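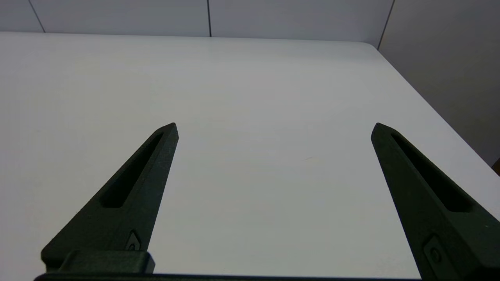

Ita Lynch objected, when she read our first draft, that a colour name is not an error only because two people disagree about it, and that we should stop counting such cases as mistakes. We have followed her advice. In this section we speak of "divergent names", and we keep the word "error" for entries where the supplier later corrected the catalogue.

4.2 Names for very dark greens

The dark end of the green range gave us the most divergent names. Matte green of this depth, as on the two pointed parts in Figure 4, is almost black, and a short label must choose one side or the other. The Costent catalogue prefers "black green" for paints of this kind, while Woster writes "dark green" and adds no second word. Tamihana uses both names, sometimes on the same page.

Figure 4. Dark green, almost black, on matte surfaces with a slight texture.

We asked 39 readers to name 20 painted cards under the same lamp. Each card was shown alone, on grey paper, and the reader had as much time as he or she wished. For seven of the cards the most frequent answer was different from the name printed in the catalogue, and all seven were dark. Readers who had worked in a paint shop did not agree with each other more than the rest – this was against our expectation.

The order of the cards had an effect which we did not plan for. A dark green shown after a yellow was more often called black. When the same card followed a brown, green was the usual answer. The second series, made in July, therefore used a new order for every reader.

Brasterel avoids the problem by printing a number beside each name, up to 1,000, but several readers told us that they never look at it. They order by name, and they return the tin if the wall does not please them. The returns are treated in section 4.3.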